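The long life of the Trimville kitchen

In October the town of Trimville stopped collecting old kitchen cabinets from the curb. Residents who want to replace a kitchen now have to take the old one to the depot on the edge of town, where it is sorted, priced and put up for sale.

The change has filled a hall that stood half empty for years. The depot took in 3637 items before winter, most of them doors, drawers and sinks. A full set of cabinets sells for 200 dollars. Single doors go for 3.

Byun, the repair shop across the road, has seen its business shift as a result. It used to fix chairs and lamps. Most of its work is now hinges, drawer runners and swollen shelves, brought in by people who bought a used kitchen and found that it did not quite fit.

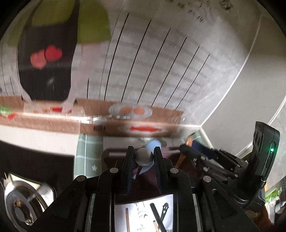

A round grey knob at the kitchen counter.

Fitting is the hard part. Older houses in Trimville have walls that lean and floors that drop toward the street, and cabinets built for one room rarely sit level in another. The shop charges by the hour and tells customers to measure the wall at the top, the middle and the floor before they buy anything.

Some parts are easy to reuse. Solid doors can be sanded and painted. Worktops are more trouble, as the hole for the sink is already cut, and many end up as shelves or workbenches.

Reltinetti, a cabinet maker that has been in town for two generations, at first expected to lose orders. It now builds filler pieces and odd-sized drawers to go with secondhand units. The work pays less than a new kitchen but comes in all year.

The neighboring town of Skunora is looking at the same rule. Its own depot is smaller and has no roof over the loading area, and the town has yet to decide who would pay for one.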